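Emergency Giving: How Appeal Funds Will Be Allocated

The Pultness Relief Fund has revised the way it divides donations between emergencies that receive wide news coverage and those that do not. The new rules apply to all appeals opened after 30/08/2019.

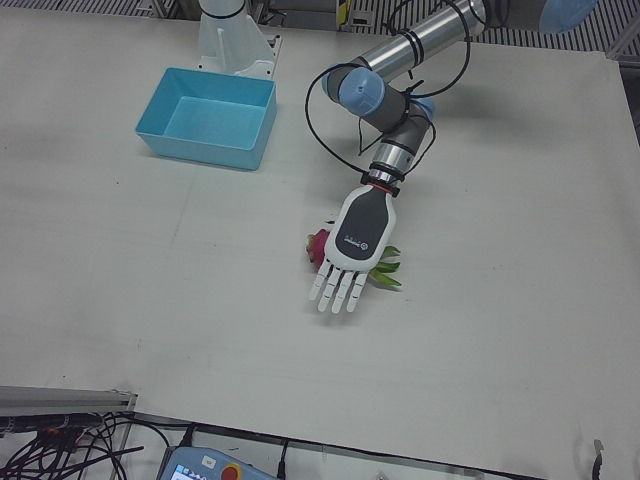
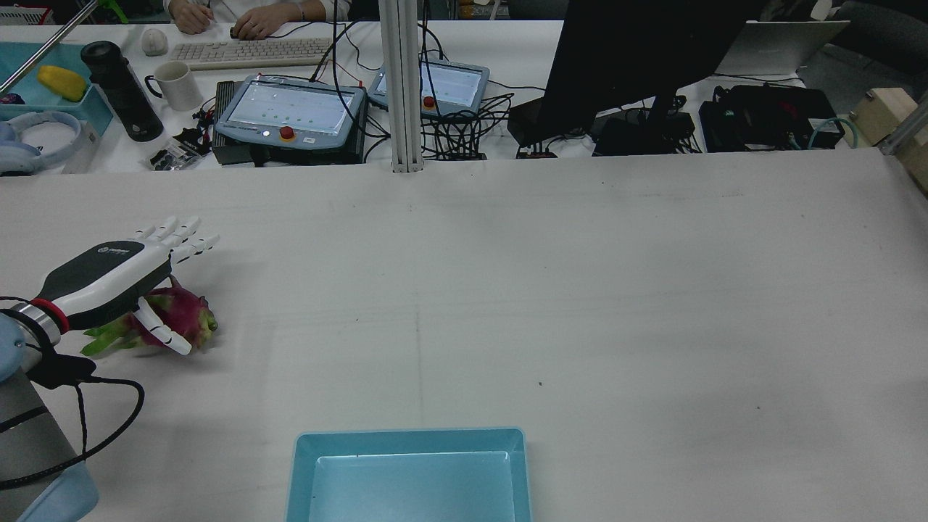
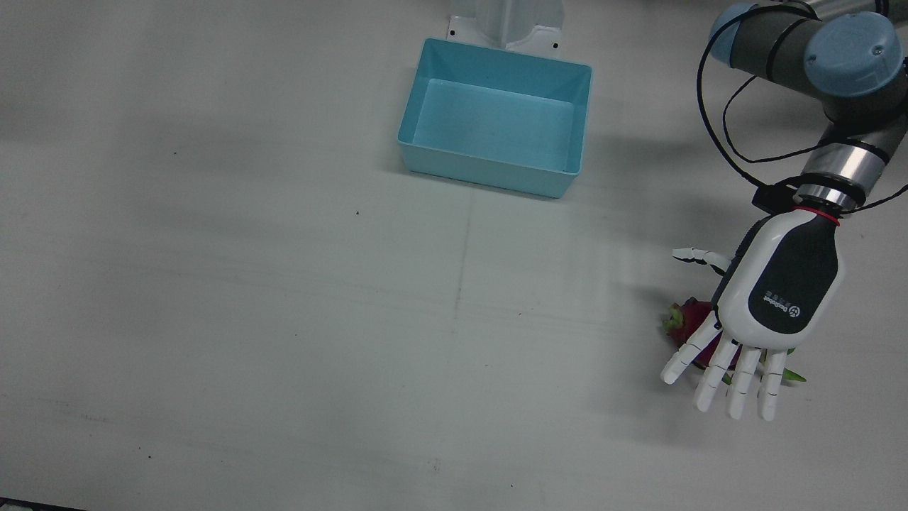
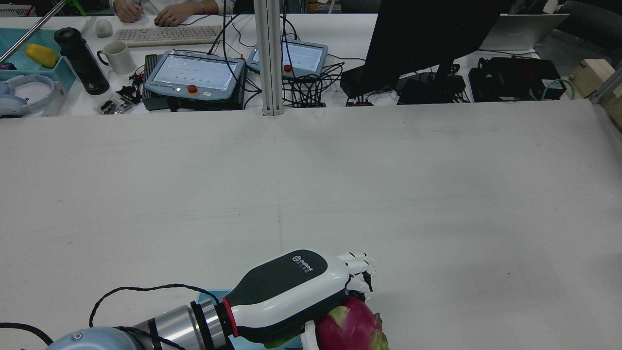

What Is Changing

Until now, money given during an appeal went only to the disaster named in that appeal. Last year the flood appeal in the Toditz valley closed after five days, fully funded, while the request for displaced families in Odukoya district remained open from February onward and reached less than half its goal. The need in the two places was similar — the attention was not.

Under the revised rules, 40 percent of every unrestricted gift will be placed in a common reserve. Local partner groups may apply to the reserve at any time, whether or not a public appeal is open. Gifts that a donor has restricted to a single emergency will continue to be spent on that emergency alone.

Member Consultation

The Fund received 163 written responses to the draft rules. Most supported the reserve. Several members asked that displacement caused by conflict be treated on the same terms as natural disasters, and the final text now says so.

Applying to the Reserve

Partner groups should use the short form issued by the Sarkar Street office. Groups serving fewer than 200 households may apply without audited accounts but must supply a letter from a second local organization.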